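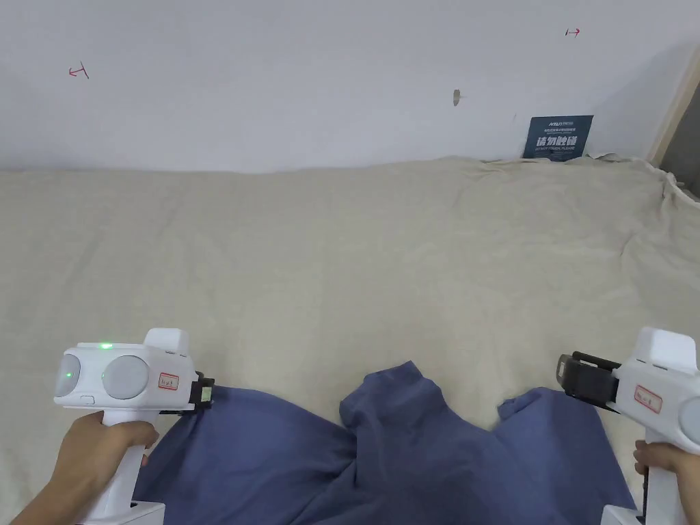
Do you need a special cloth for folding laundry on a table?
A clean bedsheet folded in half will do the job for most people, but a heavier cover that stays put is nicer to work on, and if you fold several loads a week you'll probably feel the difference by the second basket.

I've been using the Flerent folding cover since November, and I bought it with my own money, 23 dollars plus shipping from Wallosico. I went for the beige. They had a gray as well, and a white that I didn't even consider because I drink coffee while I fold.

Some background, so you know what kind of laundry person is talking to you. I fold on a table against a wall. I used to fold on the bed, and my back hated it, and then at bedtime there would be a pile of half-sorted stuff that got moved to the chair and lived on the chair until the next load. So I moved the whole operation to the table, which was great for my back and terrible for my sweaters, because the tabletop has a rough patch on one corner that grabs at anything knitted. I tried an old tablecloth (too slippery, it went wherever the towels went) and then a beach towel (too fluffy, everything sticks to it and you end up folding lint). The Flerent was my third try.

It's a big plain piece of fabric. I want to be clear about that in case you're expecting pockets or printed lines or a board inside. You spread it over the table, let the extra hang down, and fold your clothes on it. When you're done you can leave it on or fold it up and put it in a drawer. My first thought when I opened the package was that I had paid 23 dollars for a sheet, and I sulked for a day.

Then I used it. The size is the thing I like best. I can lay out a long-sleeved top with the arms straight out and still have space for the finished stack on one side, and nothing touches bare table. It has enough grip that when I pull a sleeve across, the cover stays where it is, mostly — if you yank at a wet-heavy pair of jeans it will come along for the ride, but who folds wet jeans.

The color turned out to matter more than I figured. Dark things stand out really well on the beige. Blue especially! Dump a crumpled blue garment like the one up there on it and you can see the edges and the creases without hunting for them, which is a help when I'm folding in the evening with only the one lamp on. Pale socks are another story. I've put the cover away with a cream sock still on it, more than once, and then gone looking for the sock in the dryer.

Now the complaints.

It wrinkles. The thing arrives folded in a tight square and those fold lines were with me for weeks, even after a wash. I ironed it in the end, which took 10 minutes and felt ridiculous, ironing a cloth so I could fold other cloths on it. If you leave it on the table all the time this goes away by itself. If you put it in a drawer, plan on smoothing it with your hands every time, and a shirt folded over a ridge will come out a bit crooked.

It also picks up lint from towels. Not as badly as the beach towel did, and a lint roller takes care of it, but do your towels last and your black pants first. I learned that order the slow way.

And the care tag is tiny and scratchy and sewn right on the side where I stand. I cut it off. Cold wash, low dryer, if you want to cut yours off too.

I lent the cover to my neighbor Musa Ajayi for a weekend when he had family staying and a mountain of bedding to get through. He liked it fine but wanted it longer, as he has one of those huge dining tables. There's a bigger one in the shop, under the name Flerent Long, and I haven't tried it so I can't tell you if the fabric is the same.

The product page had 1,462 reviews when I ordered and I read way too many of them. A lot of people use it for cutting out sewing patterns or wrapping presents. One of them, Danylo Pasichnyk, wrote that he irons small stuff right on it with a towel underneath. I haven't had the nerve, my tabletop is not heatproof and I'd like to keep it.

Would a cheaper cloth do? The closest thing I've tried is the Symonenko utility throw that my brother-in-law has in his laundry room. It's thinner and has a hem that curls up, so the edge of the stack sits on a lump. For quick jobs you wouldn't care. I'd still take the Flerent for a long session, mostly for the way it lies flat once it has settled in.

As for my folding, it hasn't gotten any prettier. My T-shirts are still a little wider at the bottom than at the top. But I do finish the basket now, most nights, because the table is ready and I like standing there with the radio on, and my sweaters have stopped getting snagged — that alone was worth it for me. One of the ones I ruined on that rough corner was my favorite.

Four stars out of five. I took the star off for the fold lines and the tag. If you have a smooth table and a spare sheet, try that first and keep your money. If your table is beat up like mine, or you've got knits you care about, get the cover, get it in a color your socks aren't, and iron it once on the day it comes.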